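Sunday, May 26, 2024

Sealer trials, worktop offcuts, week 3.

Came in to do the readings while the extractor was off, as the fan shakes the bench and the balance won't settle. All the offcuts had been left face up on the rack since Thursday. The Clirstead pieces are the dense ones, the Potitis pieces are more open and drink up anything put on them. Labels are coming off the backs again. Pencil on the sawn edge holds better than tape, so I have redone the lot in pencil.

Sealer in use is the Iltex water-based one, two coats, wiped off after ten minutes. Osagie solvent sealer on the second set, one coat only. I would have liked two coats of each but the Osagie tin had skinned over and there wasn't enough good stuff underneath.

Surface finish: all pieces were honed dry, finishing on the 3000 pad. Started at 100, which was too coarse for the Potitis and left swirls that took most of a morning to get out. Next time start that one finer.
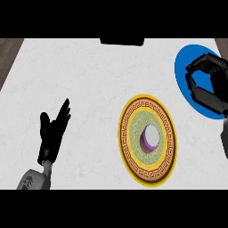

White marble top, faint grey veining.

Stain tests. Tea, olive oil, red wine, lemon juice, a teaspoon of each under a watch glass. Left for an hour, then blotted and washed with plain water.

Tea: nothing on either Clirstead set. Pale ring on the Potitis with Iltex, gone after a poultice overnight.
Oil: dark spot on every Potitis piece, sealed or not. The Osagie ones are fainter. Clirstead fine.
Wine: slight pink on unsealed Clirstead, stronger on unsealed Potitis. Both sealers held.
Lemon: dull patch on everything. The sealer makes no difference to etching and I don't expect it to. Rubbed one patch back by hand with the 3000 pad and it came up nearly level, though I can still find it against the window.

Water uptake. Dried in the oven at 100 degrees overnight, cooled in the box, weighed, then soaked and weighed again. The unsealed Potitis was still gaining when I took it out, so that figure is low. I've put it back in to soak and marked it in the table with a star. The rest had levelled off. Check the balance with the test weight before using it, it was drifting when I arrived and needed a good while to warm up.

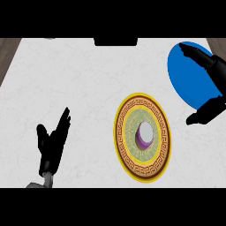 Does a second coat of the Iltex need the first to be fully cured?
It only needs to be dry to the touch, going by our pieces. The ones left overnight between coats took up as much water as the ones recoated the same afternoon.

Poultice mix for anyone repeating this: whiting and water for tea and wine, whiting and acetone for oil. Thick as peanut butter, cling film over the top, a few holes pricked in it. Don't lift it until it has gone powdery. I lifted one early and had to start over.

To do: new tin of Osagie. Re-cut two Clirstead pieces with chipped corners. Repeat the oil test on Potitis with a shorter contact time, five minutes and fifteen. The long outdoor pieces stay on the roof until October and shouldn't be washed or moved.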